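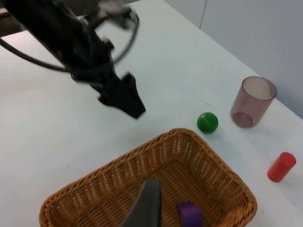 Grown-ups like to say that tidying up is easy: you just put things in the basket. Is it? Somebody had to decide what the basket was for, and how full is too full, and whether a cup belongs with the toys at all. Take a green ball, a pinkish-brown plastic cup and a red cylinder, all out on a white table next to a wicker basket with a purple block in it. Is that table tidy or untidy? You might say untidy, as three things are still out. A friend might say the table is fine and it's the block that has been put in the wrong place. Before you believe either of you, it helps to look at what shapes do and what baskets do.

Does a ball always roll?

"Balls roll" is one of those things everybody says. Put a ball on a flat, level table, let go gently and wait. It will probably just sit there. A ball needs a push, or a slope, or a bump from somebody's elbow. What is true is that it needs only a very small push, and it doesn't mind which direction the push comes from. A ball touches the table at one tiny spot, so there is very little to hold it still.

Tables are often less level than they look, too. The reading room at Hollton has a table everyone swears is flat. Put a marble on it and the marble heads for the window end. So if your ball sets off on its own, don't blame the ball yet. Try it in another place on the table, then on the floor.

The shape that can't make up its mind

A cylinder is the shape of a tin of beans. It has two flat ends that are circles, and one curved side that goes all the way round. Stand it on its end and it behaves like a block. Lay it on its side and it will roll, but only forwards and backwards. It can't roll towards its own flat ends.

Some books put the cylinder on the "rolling shapes" page and leave it at that. I don't think that is good enough. The red one is standing up, and a standing cylinder isn't going to roll anywhere until something knocks it over. Where a thing is placed matters as much as what shape it is.

Is a cup a cylinder?

Lots of worksheets say yes. Look at a few cups at home before you agree. Many are wider at the rim than at the bottom, and a true cylinder is the same width all the way up. A cup is open at the top and hollow inside as well. Lay an empty one on its side and give it a little push. If it is wider at one end it will go round in a curve, with the wide end on the outside. A proper cylinder goes straight.

You can see a bit of light through some plastic cups, but not clearly, the way you can through a window. The word for that is translucent. Clear glass is transparent, and a wooden spoon, which lets no light through, is opaque.

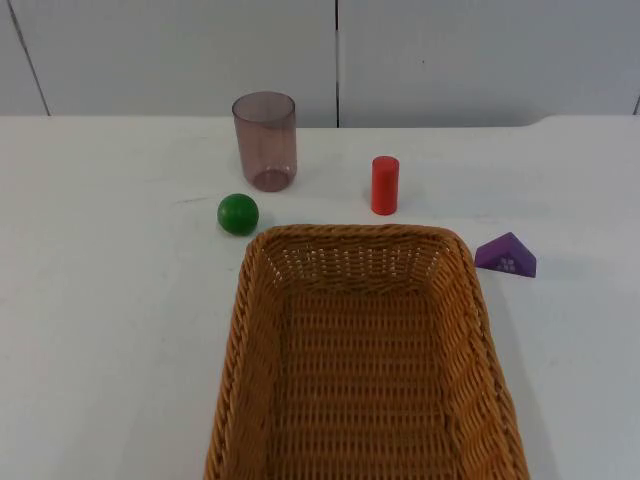
What the basket is good at

Look at the floor of the wicker basket. The strands cross over each other and leave small openings like little rectangles. The rim is thicker and tightly braided, a bit like rope. People will tell you that a basket is "just a box made of sticks", but a box has no gaps. Gaps let dust and crumbs fall through, and they would let beads through as well. A basket like this is a sensible home for balls and blocks and a silly home for sand.

The rim does another job. Once a ball is inside, it can roll only until it meets a side. The basket hasn't stopped the ball being a roller. It has made the space smaller.

What about the shadows?

Each thing on the table has a soft shadow to the right of it and below. That tells you the light is coming mostly from the other side, the upper left. You may have been told that a shadow is the same shape as the thing that makes it. Test that one with a torch in a dim room. Hold the torch high over a standing tin, then low down beside it. The tin stays the same and the shadow stretches.

Try it yourself

You need a tray, a book, a ball, an empty cup, a small tin and a block.

1. Before you touch anything, write down which things you think will roll and which will slide. Guess properly, in pen.

2. Put everything on the flat tray. Wait while you count to 31. Did anything move?

3. Slip the book under one end of the tray and try the things one at a time.

4. Turn the tin and the cup a different way and try again.

5. Look at your guesses. If they were all right, ask someone else to choose harder objects for you.

One go isn't enough. A ball that rolls left once might have been nudged. Have three goes with each thing, and if the answers don't agree, write that down too.

As for whether the table was tidy, you'll need to ask what the basket was meant to hold. If the answer is "toys", somebody still has to explain the cup.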